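Laundry folding robot at our open day: how to keep the demonstration from going wrong with visitors?

Posted by Sille Bjarnason
Tags: demonstrations, two-arm robots, clothes, open day

Hello everyone. I work in a small lab at Srithong and in January we have our open day. I was given the responsibility for the folding demonstration. It is two arms on one table, inside a cell, and they shall fold short-sleeved shirts. The control program is Flavlow, in case this matters to anyone.

In practice we manage well when only colleagues are watching. With guests I am more worried. Last year I visited the open day at Fekisov, and there the arms stopped with a shirt in the air while 12 school children waited for a long time. I do not wish to repeat this.

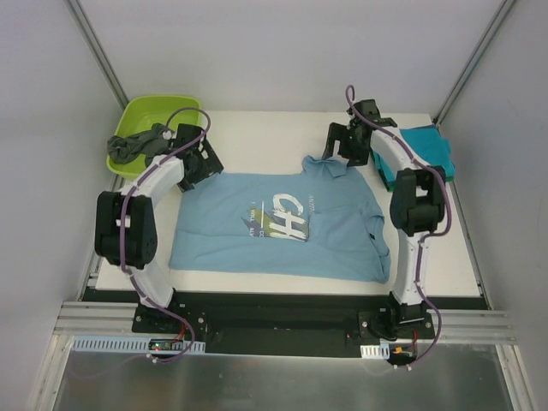
My questions are the following. How flat must the shirt be at the beginning, and should I let visitors put it on the table themselves? Is it better to show one shirt many times, or to change it? And what do you say to the public while the arms are moving? Each fold is slow with us, and I am not a person who speaks easily in front of a group.

Thank you in advance for all advice.

Grethe Bech
Accepted by the poster

I have done this kind of demonstration for two years at Grallach, so I can tell how we do it.

Do not let the visitors lay the shirt. They like to do it, but they put the collar in every direction, and children pull the sleeves under. What we do instead is that the visitor chooses a shirt from a pile outside the cell, and one of us lays it down with both arms parked. Small wrinkles are normally no problem. A sleeve which is doubled under the body is a problem.

Use the same two or three shirts you have practiced with. Thin cotton that was washed many times is easier to grip than a new one, at least for our fingers. Keep other cloth well away from the path of the grippers.

About the speaking: explain before you start, then be quiet during the first fold. People look better when it is quiet. Questions will come by themselves. And decide before the day who presses stop, and stay with this person the whole time. We had about 700 guests in one day and we changed the operator too often, so that in the afternoon it was unclear who was responsible.

Robel Hailu

Just make a video as backup.

Poul Sveinbjörnsson

I agree with Grethe on most points, but I would let the shirt be a little crooked on purpose, at least one time. If it is always perfectly straight, guests ask if the movement is only recorded and played again. We got this question all day. Of course you must test the crooked start beforehand, and if it is in fact a recorded movement, then you should say so.

Also check the lamps in the room. Ours were different in the evening and the camera did not find the collar any more.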